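Witik Help Desk — Ticket 64-A: Workstation at Ollura drops off the network overnight
Status: Resolved. Priority: normal. Site: Ollura, drafting room

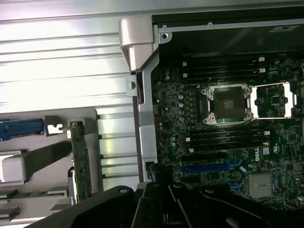
Maya Sleiman: It was gone again when I came in. The power light is on, but the file share won't open and remote desktop times out. If I unplug the network cable and put it back, it comes up within a few seconds. The Srour drawings are on that share, so the others can't work until I do it.

Mwangi Muli: Thanks. Please leave it disconnected next time and tell me the colour of the light on the wall switch port before you touch anything.

Maya Sleiman: Amber, not blinking. The ports on either side are green.

Log, Mwangi Muli

08:40 — Port shows link at 100 Mbps. It should be at gigabit. Error counter on the port is climbing.
08:55 — Changed the patch cable at the desk. Link came up at gigabit, then fell back to 100 after 34 minutes.
09:40 — Moved the run to a spare port on the switch. Same behaviour, so the switch port is ruled out.
10:05 — Checked the event log on the workstation. The adapter reports a disconnect at 02:10 every night, and once on Sunday afternoon. The nightly Flanis backup starts at 02:00. The Sunday drop matches a large copy that Maya started by hand.
10:20 — Updated the adapter driver and turned off energy-efficient Ethernet. Ran a test copy. Dropped after nearly 4 GB.
11:15 — Tested the in-wall run with the cable tester. Pair 4 fails at the wall jack end. Opened the jack and found the brown conductor barely seated.
11:30 — Re-terminated the jack. All pairs pass. Link at gigabit, error counter cleared.
13:00 — Test copy of 64 GB finished with no errors on the port.

Maya Sleiman: Do I need to change anything in the backup schedule?

Mwangi Muli: No, leave it at 02:00. I have put energy-efficient Ethernet back to its default as well. The new driver stays.

Maya Sleiman: Backup finished last night and the share was up when I got in. Fine to close.

Closed by Mwangi Muli. Cause: bad termination at wall jack. Parts used: one patch cable, one keystone jack. Follow-up: test the other jacks in the drafting room at the September visit.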